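How to Keep House Slippers Where People Can Find Them

By Chibuzor Edet

Updated 7/12/26

My household adopted a no-shoes rule after we put down new carpet, and for one glorious week we had clean floors. Then came the slippers. Slippers under the sofa, slippers in the bathtub, one slipper on the stairs at midnight, waiting for my ankle. If you've reached the same stage, you don't need a mudroom renovation. You need a rack and a free afternoon.

Step 1. Round them all up

Walk through the whole place and bring back every slipper you meet. Look behind doors. Look under the bed with a flashlight and low expectations. Put everything down in one spot on the floor, then clear anything breakable away from where you'll be working. A mug left within kicking distance of a slipper hunt will get kicked, and the new carpet will get the coffee. 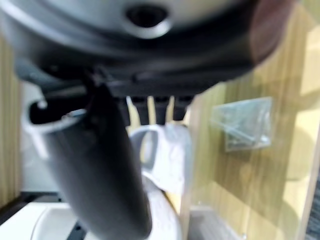 Clear away anything mug-like before you start.

Once it's all together, find the mates. Check left against right as well as color, especially with molded slides, which look so much alike that I spent most of October wearing two lefts. Set any singles to one side. They get 2 weeks to be reunited with a partner, and after that they go to the garage to be worn while painting things.

Step 2. Pick the spot

The rack goes where people take their shoes off. Where you'd like them to take their shoes off is a separate matter and may never be settled. In our old apartment on Lultham Street I put a very handsome rack in the hall closet, and my family went right on kicking off footwear beside the nearest chair. I moved the rack next to the chair. Problem mostly solved.

Leave enough floor in front for a grown adult to stand on one leg and wobble. Keep the rack out of the path of any door.

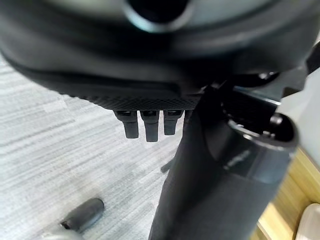 Check the floor space before you commit to a spot.

Step 3. Choose open shelves

I've owned the kind with flip-down drawers (the Callari, which ate a heel strap) and the kind made of wire (the Gunawan, which was fine until it wasn't). Open wooden shelves beat both of them. You can see what's there, they wipe clean, and a child can use them without instructions. Tilted shelves are better still, because the slippers present themselves like pastries in a bakery window.

If the shelves are tilted, make sure there's a lip or enough grip to stop things from sliding off. Test with your slickest pair. Give the rack a good nudge and see what happens.

Step 4. Load it in pairs

Start with the pair that gets worn the most and give it the easiest shelf to reach. Toes can face in or out. Mekamdale, the housewares shop where I bought ours, displays them toes out, and I've seen a marriage tested over less. Choose one direction and stick to it.

Keep each pair touching, with a gap before the next pair. That gap does most of the work. Without it you get a row of slippers, and a row of slippers is a puzzle at six in the morning. 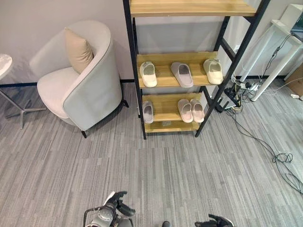
How many pairs should go on one shelf?
Two is comfortable on most small racks. Three will fit if everybody has modest feet, but the outside pair tends to end up on the floor.

Step 5. Fix the strays as you pass

No rack stays neat. Mine has been rearranged by guests, by a toddler, and once by my brother-in-law, who sorted it by what he called mood. When you walk by and see a pair split across two shelves, pick up one slipper by the strap and put it next to its mate. It takes a few seconds. Saving it all up for Saturday takes a good deal longer and involves sighing.
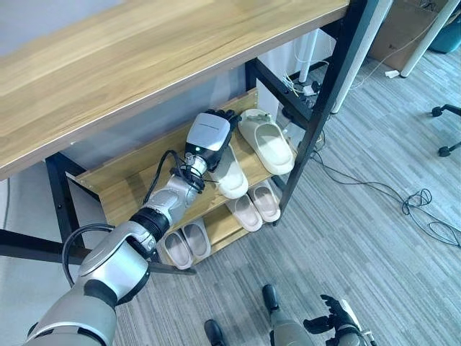
Cream slides on the top shelf of a tilted rack.

Step 6. Clean now and then

Molded slides can usually be washed in the sink with dish soap and an old toothbrush. Let them dry completely before they go back on wood. Fabric slippers need whatever the label says, assuming the label survived. Wipe the shelves while they're bare, and vacuum underneath, where you'll find grit, a sock, and possibly that missing single you sent to the garage.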